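Progress report to the Bajwa Fund: Brindham Home Repair Lending, spring quarter

We are so pleased to be writing with good news this time, after what was (as you'll remember) a slow and rather soggy winter. Since April we have made 14 small loans to households in Brindham and Ketley, mostly for roofs and furnaces, with one very welcome set of porch steps. The average came to $1,266, a little higher than we had planned, as lumber is still dear.
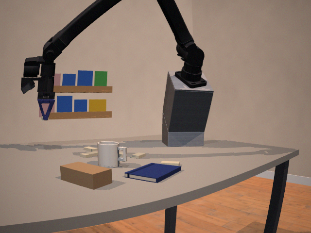 Repayments are coming in nicely, and only one family has asked for more time, which we were glad to give. The Irska mailing went out to 600 addresses and brought 247 replies, far more than our one phone line could handle, so we'd love to talk with you about moving some of the unspent travel money over to evening phone hours before the fall.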